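Sorting Trays, Part Two: What Stays on the Table

August 2019

The first post covered the drawers. The remaining problem was the table, where small parts, receipts, keys and opened mail accumulate between the time they come into the apartment and the time they get a proper place. I measured the useful depth of the drawers last time and got the figure wrong, as Mafalda Quintela pointed out by email. The corrected value is 182 mm with the runner installed. The rest of that post stands.

The current arrangement uses a shallow tray with a raised rim. I tried deeper boxes first, a pair from Womora that I bought in February, and they failed for a predictable reason: anything deep enough to stack things in gets stacked. The lowest layer then stays there for months. I found a warranty card at the bottom of one that had already expired.

A shallow tray overflows early, and I wanted that. Once an item rests above the rim, the tray gets emptied. I have no other rule for it and no schedule.

Color matters more than I expected. On a dark tray, black screws and rubber feet disappear. A pale one shows them at once, and it also shows dust, so it has to be wiped more often. I accept the trade. 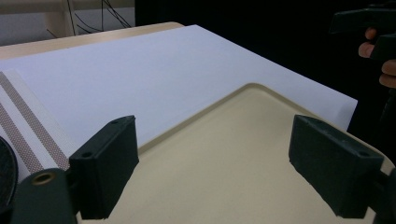
Rounded inside corners are the other thing to look for when buying. Square corners hold grit and small washers, and a fingertip does not reach all the way in. With a generous radius you can push a washer up the wall and over the rim with one finger. The Talico trays I looked at have a tight radius and a ribbed floor, and flat items such as shims are hard to lift off ribs. I returned both.

I also keep a sheet of white paper down when I sort. It protects the tabletop from scratches and gives a clean ground for anything that misses the tray. A sheet larger than the tray is best, so that some of it extends past the side you work from. When the job is done, fold it lengthwise and pour the leftovers into a bag. Replace it when it gets oily.

Sequence for a normal session:

Clear the tabletop and wipe it.
Lay the sheet, then the tray.
Tip out one container at a time.
Remove paper first, then anything with a battery, then metal.
Bag and label before opening the next container.

Labels go on the bag before the parts go in. Writing on a full bag is slow and the pen skips. I use 3 by 2 inch labels from Atinga, with the thread size on the first line and the length on the second. The date is unnecessary. I wrote it on every label for a year and never once used it.

Gonçalo Baptista asked whether a tray with dividers would save a step. For a fixed set of parts, yes. For mixed household items the compartments are always the wrong size, and the long pieces end up lying across the top of them. I had a Brokar insert with 12 compartments and used four. It now holds drill bits, and it does that well.

The hall shelf is next. I have not measured it yet.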